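**Tudier opens its two-arm bench planning program to small electronics shops**

September 2021 - Tudier is opening its equipment planning program to small repair, testing and refurbishing shops that are thinking about their first pair of robot arms. The program walks a shop through what to buy, what to put off and what to set aside for the first year, using the shop's own parts as the starting point. For many of these shops, that means plug adapters, chargers and thin cables.
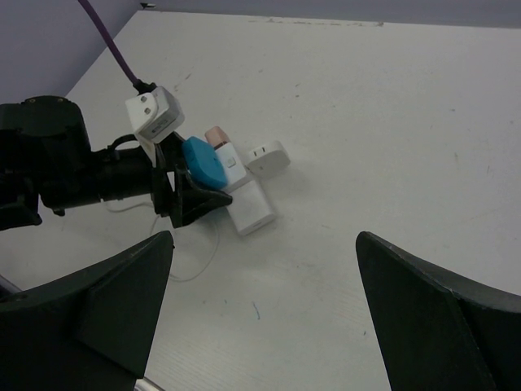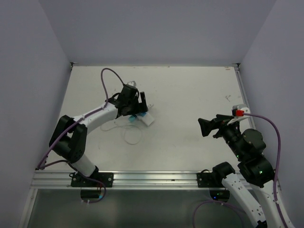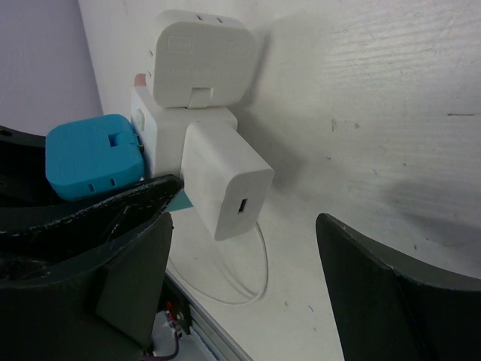 *Plug adapters and a two-arm bench.*

The program grew out of a pilot with Admasu, a refurbisher of travel and charging accessories. Admasu came in with a wish list that covered a full sorting line. After going through its work orders, the team settled on one bench with two arms and moved the rest of the list to a later budget year.

"I love this stage of a project," said Sayaka Hamada, who leads planning at Tudier. "People bring us a box of their hardest parts and we get to talk about what a gripper has to do with each one. Small white things on a white table, cables that go wherever they please - that's the stuff that decides what you should spend, and it's so much better to find out before the order goes in!"

Each shop in the program fills out a planning workbook called Primness. It asks for 6 months of work orders, a list of parts by size and shape, and a floor sketch showing power and network outlets. Arms and mounts go on one page. Grippers, spare fingers, cameras and cable go on another, and that second page is where first-time buyers tend to come up short. Admasu's first draft had no line at all for replacement fingers. Its final plan has one, along with paid hours for the staff who will learn to run the bench.

For the pilot, Admasu listed 893 separate part numbers. The planning team marked 488 of them as worth trying on a two-arm bench in the first year. The others stay with hand work for now, mostly large items and anything that arrives in sealed packaging.

Brotus, which handles bench installation for the program, will visit each site before a purchase is approved. The visit covers table height, rail mounting, lighting and how the cables will run when both arms are moving. Shops get a written list of any changes needed, and they can use it with any installer they like.

The next group has room for three shops. Applicants should have at least one person who can give some time every week to the workbook, and a manager who can sign off on a budget. Planning sessions are held remotely, with the site visit near the end. Shops that aren't ready this round can ask for the workbook now and apply again for the group starting in June.

To apply, write to the Tudier planning desk with a short note on what your shop handles and a few photos of your trickiest parts.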